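Sunflowers for Mr. Ene

So the hall in Bernport was free until four, and I had told everybody three. I do that. If you tell people the real time they show up when the coats are already going on, and then you're the one carrying tables by yourself.

We were getting the place ready for Grigore Ene, who taught half the town to dance and the other half to at least stand still politely while the first half did it. He was turning eighty and he had said no party. He'd said it in October, he'd said it again at New Year's, and he'd said it to me personally in the line at the bakery with his finger up. So I called it a tea. You can't be mad at a tea!

I'd budgeted 200 for the whole thing and spent 155 of it before I got to the cake, mostly on cups. (Don't ask me about the cups. They came from Vadusell, they were supposed to be white, and they were the color of a Band-Aid.) The flowers I got for nothing from my sister-in-law, who had a bucket of sunflowers left over from a christening and wanted the bucket back.

"Sunflowers in April," my brother said. "He'll think somebody died."

"Who dies and gets sunflowers?"

"Aunt Pop did."

Well, she did, that was true, I'd forgotten. Aunt Pop had sunflowers and an accordion and a fistfight. I stood there holding the vase and tried to decide if a thing like that sticks to a flower. Then I decided it didn't, and I put them on the wooden table next to the tissues, and I fussed with them until my brother told me to quit.

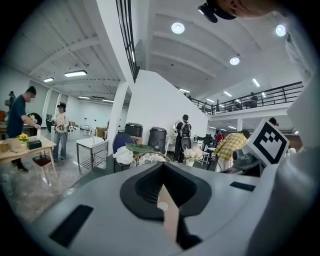 My real worry was the music. Mr. Ene had one record he loved, a waltz by some outfit called the Stellolen Quartet, and he'd lost it in a move and complained about it ever since. I'd found a copy. It took me all winter and a man two counties over who wanted me to look at his entire collection first, almost 900 records, and he had a story for each one. I drank so much of his coffee my hands shook on the drive home. But I had it, in a pillowcase, in my trunk, and I hadn't told a soul.

"What's in the pillowcase?" my brother said when I brought it in.

"A pillow."

"It's square."

"It's a square pillow. Go find the extension cord."

He went. He came back with the cord and also with Mr. Ene, who had walked over early because he'd heard from the bakery that there was going to be a tea, and he wanted it on the record that he was against it. He had on his good jacket. He'd polished his shoes. He looked at the cups for a long time.

"Those are terrible," he said.

"I know it."

"And who died?"

My brother had to go stand outside for a minute.

I didn't have a speech ready, not at three o'clock, not with the chairs half out. So I slid the record out of the pillowcase and handed it to him, and he held it way out at arm's length the way he does when he doesn't have his glasses. I watched him read it. He read the front and he read the back and then he started over on the front.

"This has a scratch," he said.

"It does?"

"Mine had it in the same place." He tipped it toward the light. "Where's the player?"

I'd left the player on my kitchen counter, ten minutes away, right by the door so I couldn't possibly forget it. I gave my brother the keys. Mr. Ene took his jacket off and hung it on a chair, and then he started moving the other chairs back against the wall to make some floor.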